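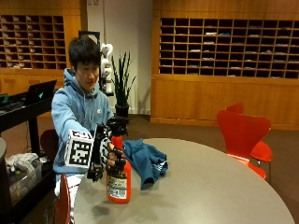 2 min read

Brirorico opens hand-capture service to outside labs

Brirorico has begun taking orders for Clerumow, a wearable hand-capture kit sold with an optional data processing service. Orders opened on Tuesday, June 25, 2024, after a closed trial that started in February.

The kit is aimed at groups that train manipulation policies but don't want to teleoperate an arm for every demonstration. The wearer does the task by hand, and software recovers wrist pose and finger motion in a common time base. Raw recordings go to the customer or to Fomutari, which handles alignment and labelling under a separate contract. 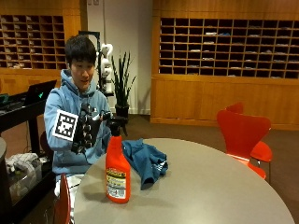 Pose tracking is optical and finger sensing is done on the glove. The fixed camera needs a clear view of a printed marker, and small errors in its angle carry through to the fingertip estimate. The square marker sits across the forearm, beside the black glove modules, so a reach for something like a trigger spray bottle leaves the fingers on the far side of it. Brirorico says the tracker tolerates tilt but loses pose when the wearer's body blocks the camera's line of sight – a limit the trial groups also reported.

The service tier covers 600 recordings in 30 days, with 3 revisions to the labelling scheme. Longer terms are quoted separately.

Cornel Chiriac, product lead at Brirorico, said left-hand units will follow once calibration is finished. Rawashdeh will distribute the kit and stock replacement markers. Pricing is on request.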